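Vuretora opens repair days for wind players in Munstead

The instrument workshop Vuretora will hold open repair days in Munstead through June. Players of recorders, flutes, clarinets and oboes can bring an instrument without an appointment and have it looked at while they wait. The first session begins at 10 in the morning and the last instrument is accepted at 3.30 in the afternoon.

The workshop has done this kind of work for many years, but until now mostly by post. According to Jamila Bepari, who is responsible for the woodwind bench, too many players send away an instrument for a fault which can be corrected in a quarter of an hour. "A pad is leaking, or the cork on a joint has become thin, and the player believes that the whole instrument is finished," she says. "When we have the person in front of us, we can hear the problem immediately. In a letter it is very difficult to describe a bad low F."

Small adjustments will cost 25 pounds. This includes the oiling of keys, the changing of one cork or thread lapping, and a check of all pads. Larger work, for example a cracked head joint or a block which has to be revoiced, will not be done on the same day. The owner receives a written price and can decide at home. School instruments pay no fee for the check, but the school should write in advance if it wants to bring more than five.

Players are asked to bring the instrument in its own case, with all joints, and to leave it unplayed for some hours before the visit. A wooden recorder that is still damp inside can not be judged properly. Please do not clean the windway yourself with a feather or a paper strip before coming. 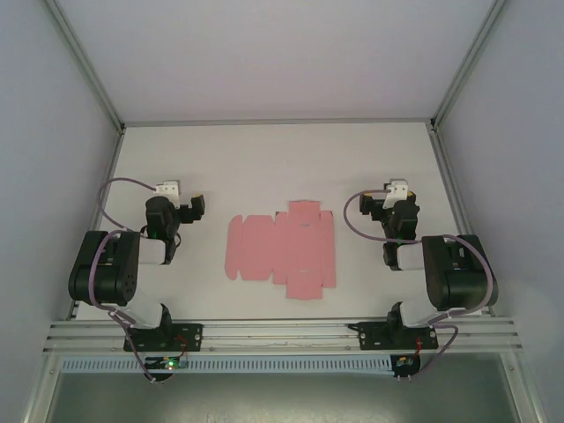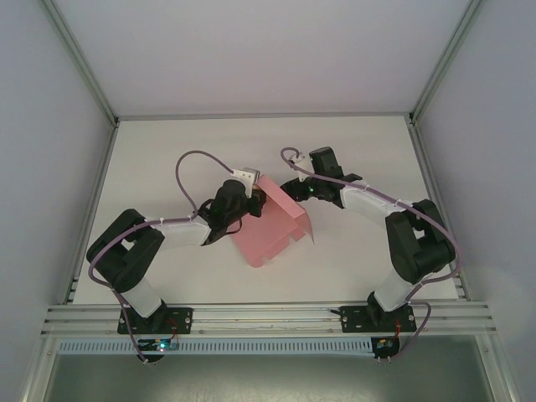
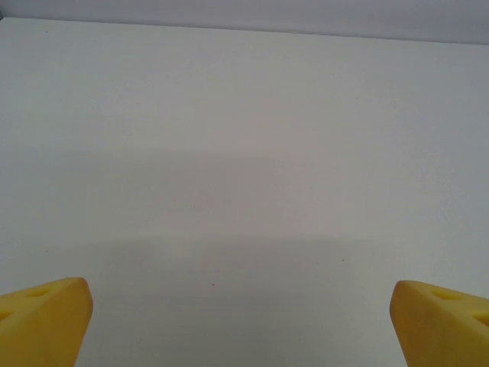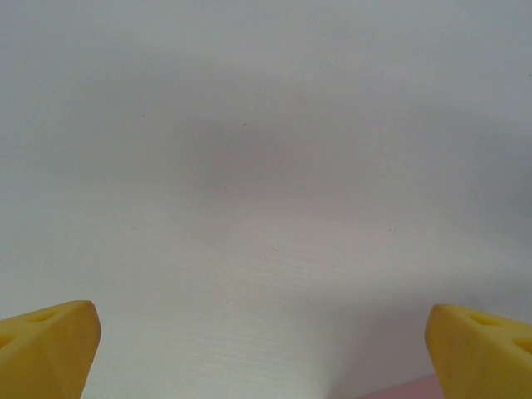
Pink card blank laid out flat (first picture) and pink card being handled by two arms (second picture).

In the same weeks the workshop will show the new Mäkelä tenor recorder, which has been prepared together with the small maker Vurkance. It has a double key for the lowest note and a slightly bent neck, so that the right arm does not need to stretch so far. The maker has built 28 instruments in the first series, in pear wood and in maple. Three of them will be in Munstead to try, also one for left-handed players. Orders can be placed on the spot, with a deposit of 200 pounds. The full price has been set at 1000 pounds, with case and cleaning rod included.

Bepari has played the prototype since the winter, mainly in a consort, and she finds the lowest notes stronger than on her older tenor. She adds that the key needs a light finger. "If you press it like a door bell you will hear it in the music. I had to learn this myself, and my colleagues in the consort were patient."

Two short talks are planned for the afternoons. One is about the care of wooden instruments in heated rooms, and the other is about choosing a first clarinet for a child, with a few words on reeds. Both are free of charge and last forty minutes. Chairs are limited, so it is better to come a little before the start.

There is step-free access from the yard behind the building, and bicycles can be left there too. Larger instruments, such as bass recorders and bassoons, are welcome, but for these the workshop asks for a short message beforehand, so that a long bench can be kept free.

Last updated: June

Contact | © Vuretora | Back to top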